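Chapter 4
Saving, Loading, and the Art of Letting Players Quit

Every game ends up being turned off. The power fails, the bus reaches its stop, somebody calls from the kitchen that dinner was ready 15 minutes ago. Designers have known this from the beginning and have spent a surprising share of their careers behaving as if it were a rumor.

This chapter deals with the save system: what gets stored, when, and who decides. It is rarely the reason anyone buys a game, and it is very often the reason someone stops playing one. Students tend to leave it until the last two weeks of a project, at which point the save file becomes a large bag into which the whole program is tipped and the zipper forced shut.

Take Murkomia, the island adventure we will return to in later sections. Its first version let players save only at lighthouses, of which the map had 50, nearly all of them on the far side of something with teeth. The designers at Leemans felt this created tension. It did. Most of it was between the players and Leemans.

The second version saved automatically each time the player changed clothes, went through a door, or picked up an object. This was kinder, until testers found they could save themselves one step off a cliff, wearing a very nice coat, and reload into the same fall for as long as their patience held.
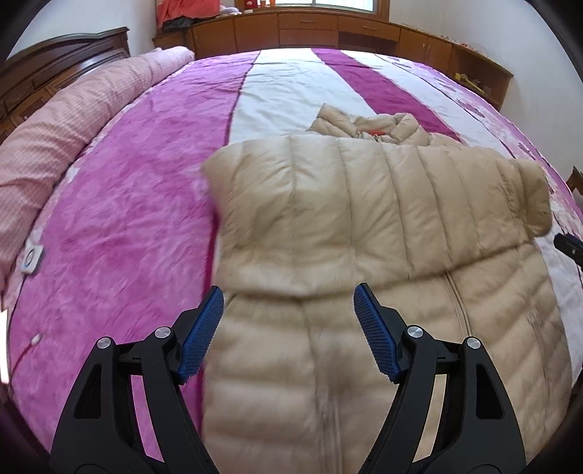 Figure 4.1. A quilted puffer jacket spread out on a bed.

Between those two versions lies most of what you need to learn. A checkpoint is a promise that the player can safely go on from here, and the program has to check that promise before it makes it. Is the player standing on something? Is there enough health left to survive the next few seconds? Has the one key to the one door been dropped in the sea? (Somebody will drop it in the sea.)

We also look at Birkirero, a farming game whose save file grew to hold more than 2000 separate facts, including the mood of each hen. Loading took so long that players went off and made lunch. The hens, it must be said, were very well remembered.

Before you read on, write down everything a player of your own current project would be angry to lose. Then write down everything your code stores at present. Keep both lists -- you will need them for the exercises in Section 4.3, where they will probably turn out to have less in common than you hoped.

4.1 What Is a Game State?

A game state is the smallest set of values from which the program can rebuild the world as the player left it. The word to watch is "smallest."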